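Call for participants: people with too many mugs

Sevura Home Trials
Kitchen storage panel, Flondwood
Posted by Ngozi Babalola

We are looking for 32 people who drink something hot out of a mug most days and who are willing to live with a mug tree for 10 weeks and tell us whether it was worth the counter space. The fee is at the bottom, along with what you have to do to get it. Please read the middle part too, since most of the applications we turn down come from people who skipped it.

Why we are doing this

I should say up front that I am not a believer. I have owned two mug trees. One tipped over when I took the wrong mug off it, and the other spent four years holding a dish towel and a set of keys. Our panel exists to test claims that get printed on boxes, and the claims on mug tree boxes are bold ones. They save space. They keep your mugs within reach. They "bring order to your morning." I would like to see some evidence for any of it.

A mug in a cabinet takes up cabinet. A mug on a tree takes up counter, and in most of the apartments our panel members live in, the counter is what they are short of. The usual answer is that a tree goes up instead of out. Maybe so, but mugs stick out sideways from the arms, and a full tree is a good deal wider than its base. I have yet to see a box that gives you the width with the mugs on.

Then there is the dust question, and the question of whether people hang up a mug that is still dripping, and what that does to the base and the counter under it. Makers have opinions on this. We want to know what happens in kitchens.

What kind of stand

The style we are most curious about has one upright pole on a flat round base, with the arms spreading out from a hub at the very top. Older trees stagger the arms down the pole, a pair here and a pair there. Putting them all at one height looks tidier in a store. My suspicion is that it also puts all the weight up high, and that two big mugs next to each other will knock together on the way to their hooks. 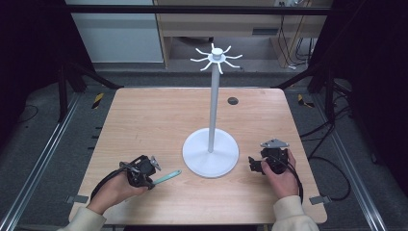 Eight arms sounds generous until you try it with the mugs people really own. Ye-rin Hwang, who runs the sign-up for this panel, brought in her own set from home, and they were all different: a tall one, a squat one with a handle you can barely get a finger through, a souvenir thing the size of a soup bowl. Thin curved arms will take nearly any handle. Whether the mug hangs straight once it is on there, or swings into its neighbor, is what we are asking you to find out.

I also have doubts about white. It looks clean on day one. We will ask you about coffee drips, tea rings and whatever lands on it from the stove, and we will ask again in the last week, by which time you will have stopped being polite.

Who we want

You drink from a mug at home at least five days a week.

You own six or more mugs with handles. They do not need to match. We would prefer that they didn't.

You have a table or counter where the stand can stay put for the whole trial. A spot on top of the refrigerator does not count, and neither does a windowsill.

You are the one who usually washes or puts away the mugs in your household, or you live with that person and they have agreed to take part. Ask them first. Last time we had several people volunteer their spouses, and the diaries show it.

You can write three or four plain sentences about a dull object without running out of things to say.

We would especially like to hear from left-handed people, people with sore hands or weak grip, people with cats, and anyone who has given up on a mug tree before. If you think the whole category is silly you are still welcome, as long as you will use it properly for the full trial. We already have plenty of people who love organizing things. Lovers of organizing tend to give every product four stars.

Who we don't want

Anyone who works for Lovham, Villaseñor or any other company that makes or sells kitchen storage, or who lives with someone who does. Anyone who posts paid reviews. Anyone planning to move during the trial.

What you will do

Come to one Sunday session in Flondwood to pick up your stand and get your diary. It starts at 2 p.m. and runs an hour. Bring two mugs, your heaviest and your most awkward. You will hang them, take them off, and do it again with your other hand while one of us takes notes. You don't have to be good at it.

Put the stand where you would normally want it and use it. If it bothers you and you want to move it, move it, and write down when and why.

Fill out a short diary page twice a week. Paper or online, your choice. Baltazar Solís reads every page, and he will write back if all you put down is "fine."

Measure the stand's footprint with your mugs on it, once in the first week and once in the last. We supply the tape and show you how.

Report anything that breaks. A chipped mug counts. So does a mug that falls off and survives.

Return the stand at the end or keep it. We write down which you chose, and I think that may be the most useful answer in the whole trial.

What you will not have to do

You won't be asked to say anything nice. You won't be asked to post on social media, and we would rather you didn't until the results are out. We don't need to visit your home, and we don't need pictures of your kitchen.

Money

Participants who finish get $100, paid after the last diary page comes in. If you drop out halfway you get half. If you drop out in the first week you get our thanks and we ask for the stand back.

No maker has paid for this trial. Sevura buys the stands at the regular price. Our last call, for dish racks, drew 1,779 applications, and a large share of them had clearly been sent by people who apply to everything. Please don't do that. Write to us like a person who has mugs.

How to apply

Send a message through the panel page with "mug stand" in the subject line. Tell us:

How many mugs you own and where they are kept now.

What annoys you about that arrangement. If nothing does, say so. We need a few of you.

Whether you have used a mug tree before and what became of it.

Whether you can make the Sunday session.

Applications close at the end of January. Ye-rin answers all of them, usually within a week. Questions about access to the building or parking go to Necati Çetinkaya at the front desk, and questions about payment go to Mwajuma Sang. Both can be reached through the panel page.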